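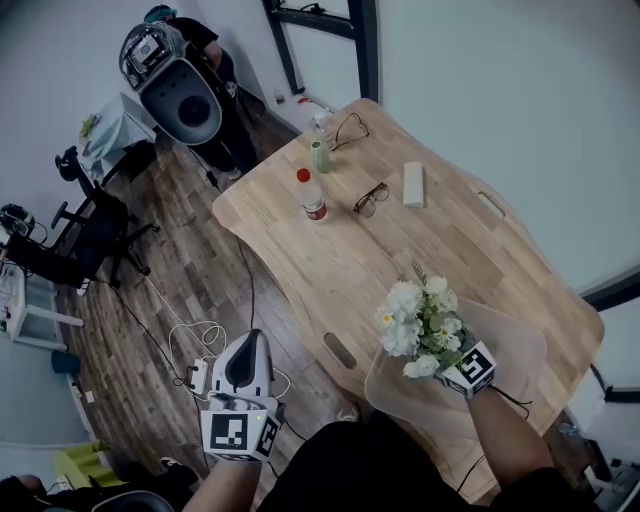
*Two pairs of glasses and a few small bottles on a wooden table.*

## Katdale to open league season away at Noonan

**September 2025**

The Katdale Football Association has confirmed the schedule for the coming women's and men's league seasons. Both first teams will begin on the road against Noonan, with the women's match played first and the men's match following on the same field.

The men's team returns to the upper division after finishing second last season. Promotion was secured in the final match, a 3–2 win over Bresel in which all of the Katdale goals came after halftime. The coaching staff has kept most of that squad together. Two defenders have left the club to continue their studies, and a new goalkeeper has joined from Letedeo on a season-long agreement.

The women's team remains in the division it has played in since the league was reorganized. The squad reported for preseason training in good condition and completed its program of friendly matches with a draw against Letedeo and a win over Bresel. The captaincy will be decided before the opening match and announced through the club office.

### Changes to the competition

The league has adopted several changes that members should note before attending matches.

- Each team may now name 10 substitutes, of whom five may be used.
- Matches postponed for weather must be replayed within 30 days of the original date.
- A player who receives a straight red card will miss the next three league matches, subject to appeal.

The midseason break has also been moved. League play will stop at the end of January and resume in the second half of February, when Katdale hosts Bresel in both competitions. The cup draw is held separately and is not affected by the new calendar.

### Home matches

All home matches will be played at the Letedeo Road ground. The north entrance stays closed while the drainage work beside it is completed, and spectators are asked to use the east gate. Parking behind the clubhouse is reserved for match officials and visiting teams.

Season tickets purchased last spring remain valid and do not need to be exchanged. Members who have changed address should inform the club office in writing. Tickets for the Noonan match are sold by the home club only, and Katdale membership cards will not be accepted for entry.

Youth team schedules are issued by the district league and will be posted at the clubhouse once they have been received.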